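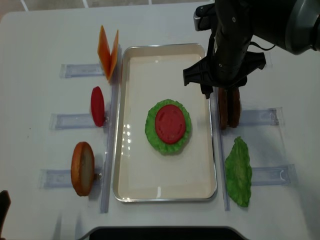
Contrôle hygiène – cuisine du site Kustine, octobre
Relevé : Debashish Kodikara

1. Chambre froide positive
Affichage à 4 °C à 9 h 14. Joint de porte fendu en bas, déjà signalé. À remplacer.

2. Crudités
Salade et tomates tranchées sur bac propre, conforme. Étiquette de date absente sur deux boîtes de concombre – jetées.

3. Maintien au chaud
Consigne réglée à 70 °C. Sonde n° 2 en panne, prêt demandé au site de Drotbridge.

4. Lave-mains
Savon et essuie-mains en place. Commande au genou dure côté plonge.

5. Sols et évacuations
Grille du siphon descellée devant le four. Risque de chute, balisée en attendant Jenkins.

6. Extincteurs
Accès dégagé. Celui du couloir a plus de 21 mois sans visite, à voir avec Erusholm.

7. Plan de nettoyage
Signé jusqu'à la veille. Hotte non cochée depuis deux semaines, filtres gras au toucher. Non conforme.

8. Réserve sèche
Rien au sol. Sac de farine ouvert, transvasé pendant la visite.

Points 1, 5 et 7 à revoir au prochain passage.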